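Section 4: Caring for the Rastetti Dehumidifier in Storage Rooms

4.1 Before you start

Turn the unit off at the front panel and pull the plug. Wait 10 minutes for the fan and coil to settle. Keep the unit upright at all times, including when you move it from one room to another.

CAUTION: Do not tip the unit to drain it. Water can reach the control board and the warranty does not cover this.

4.2 Emptying the tank

1. Press both side tabs and slide the tank straight out.
2. Pour the water into a sink or floor drain. Do not use it for drinking or for pets.
3. Wipe the float with a damp cloth and check that it moves up and down freely.
4. Push the tank back until both tabs click. The red light goes out after a few seconds.

Note: If the red light stays on, the float is stuck or the tank is not all the way in.

4.3 Cleaning the filter

1. Lift the rear grille by its lower edge.
2. Pull the filter out and rinse it under cool water – no soap.
3. Let it dry flat, away from direct sun. Never run the unit with a damp filter.
4. Refit the filter with the arrow pointing up.

Replace the filter after 3,000 hours of use. The hour counter is in the Service menu, under code 118. Order parts from Trollora.

4.4 Humidity setting for stored goods

For books, linens and woven goods, set the dial to 40 and leave it there. A lower setting dries out plant fibers and makes rims and handles brittle. Leave space between items and the wall, and check braided edges for mold at the start of each season.

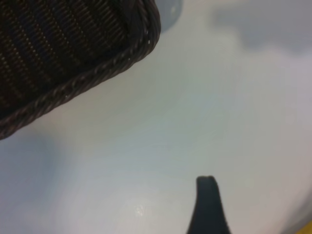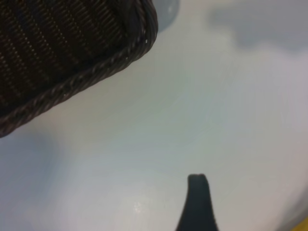

Woven surface and twisted edge, close up
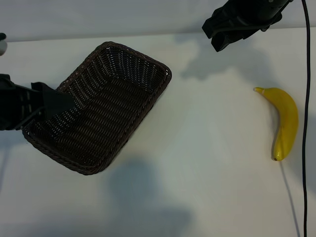

If you find mold, take the item out of the room before brushing it. Brush outdoors and wear a dust mask. Let the item air for a full day, then return it only if the smell is gone.

4.5 Continuous drain

The unit can also run with a hose in place of the tank. Use the Flinodix hose supplied in the box. It must slope down along its whole length – a raised loop will send water back into the tray.

1. Remove the rubber plug behind the tank.
2. Screw the hose on by hand. Do not use pliers.
3. Put the free end over a drain and run the unit for an hour, then check for drips.

Section last revised 21 January 2024, H. Friesen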